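Crème de démêlage Groloris, sans rinçage
Flacon pompe de 100 ml – Maison Lukáč
Réf. 127

En stock. Expédition sous 2 jours ouvrés.

Vous avez dormi les cheveux mouillés. Nous ne jugeons pas, nous vendons de la crème. Celle-ci s'applique sur cheveux essorés ou secs, des pointes vers le milieu des longueurs, et s'arrête avant les racines, sauf si le look « friterie, fin de service » vous tente.

La formule vient de l'atelier de Rozália Murín, qui a trois filles aux cheveux bouclés et un seuil de tolérance aux cris assez bas. Huile de prune, eau de tilleul, protéines d'avoine, un parfum discret de foin coupé. La première version sentait la betterave. Il en reste quelques flacons à l'atelier, personne n'en réclame.

Mode d'emploi

Cheveux fins : une pression. Cheveux épais ou bouclés : deux, voire trois les lendemains de plage. Chauffez la crème entre les paumes, répartissez, attendez une minute. Ensuite seulement, prenez la brosse et commencez par le bas. Partir du sommet du crâne en tirant très fort reste une méthode populaire – elle nous amène beaucoup de clients.
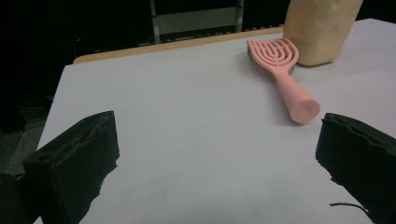
Brosse ajourée, peigne à dents larges ou doigts, tout convient. Rincez vos outils de temps en temps à l'eau tiède savonneuse, la crème finit par se déposer à la base des picots.

Caractéristiques

Contenance : 100 ml
Texture : lait épais
Type de cheveux : tous, y compris colorés
Silicones : non
Bouchon de voyage : oui, à ne pas perdre (vous le perdrez)
Conservation après ouverture : 12 mois
Fabrication : atelier Lukáč

Dans la même gamme

Shampooing doux Gradia, pour cuirs chevelus susceptibles
Masque Mulau, à laisser poser le temps d'un épisode
Recharge Groloris, de retour en novembre

Avis de la boutique

Ne répare pas les fourches. Rien ne répare les fourches, à part les ciseaux, que nous ne vendons pas. Sur les nœuds de nuque, en revanche, c'est ce que nous avons de plus efficace au catalogue.

Flacon entamé non repris. Fiche mise à jour le 22/06/2020.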